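Gripper Comparison at Mostell – Frequently Asked Questions

Last updated in June

What are you comparing?

We compare parallel grippers on small connectors and circuit boards. The main question is if two arms can handle a plug with loose wires when there is no fixture to hold it. We also look at the wrist cameras and at two controllers, Valer and Tóth.

Why do you use two arms for one plug?

A plug with wires does not stay where you put it. With one arm we had to clamp the wires first, and this took longer than the job. With two arms, one gripper can keep the plug while the other comes close to the wires or to the board.

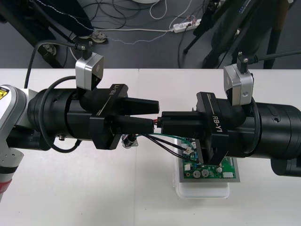
Both grippers near the board, with the connector held by the right one.

Which fingers do you use?

We started with the standard fingers and we still use them for most trials. A softer set from Hidby is on our list. We will publish the results on this page when we have 100 trials with each set.

Does the colour of the table matter?

Yes, more than we expected. A white top makes dark parts easy to find, but white connectors are harder for the camera. We tried a grey mat for one afternoon and the results were mixed, so we went back to white.
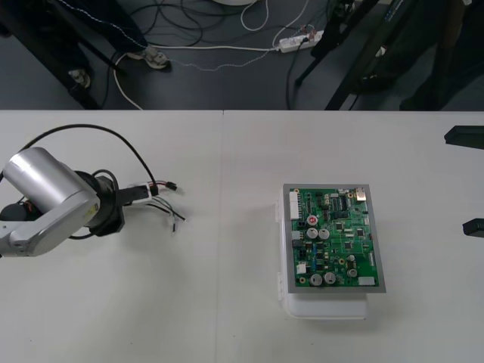
How many trials do you make before you change a setting?

We make 60 trials with the same setting, also when the first ones go badly. After this we change one thing only, for example the grip force or the closing speed, and we begin again from zero.

What counts as a failed trial?

A trial is failed if the part falls, if a wire is pulled out, or if a person must touch the part. A slow trial is not a failed one. We write down the time separately.

Is a wrist camera enough, or do I need a fixed one too?

For the last few centimetres the wrist camera is the better one, because it moves together with the fingers. It loses sharpness in fast moves – we slow the arm down before we take a position from it. For planning the way of both arms we prefer a fixed view.
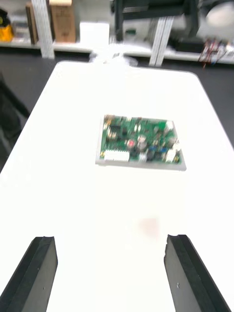

Wrist view of the board between the two fingers of the left gripper.

Which controller was easier to set up?

Valer was ready sooner. Tóth needed 13 changes in the configuration file before both arms started together, but its log is easier to read. We have not decided yet which one we will keep.

Can I get the raw data?

Yes. The logs cover 2000 grasps and you can ask for them through the contact form. Please write which controller you use, so that we send the correct format.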